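3.2 Looking after the Tillitz cell

We were rather fond of the Tillitz cell by May, though it did ask for a good deal of patience. The mesh lining of the hand-held gripper was checked every 260 cycles and the arm was re-zeroed every Friday – a slow job, but one we came to enjoy. The square black-and-white marker on the arm (Fig. 4) served as our reference throughout, and whenever a reading drifted we simply wiped the marker and took it again before touching any of the joints.

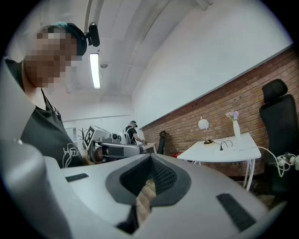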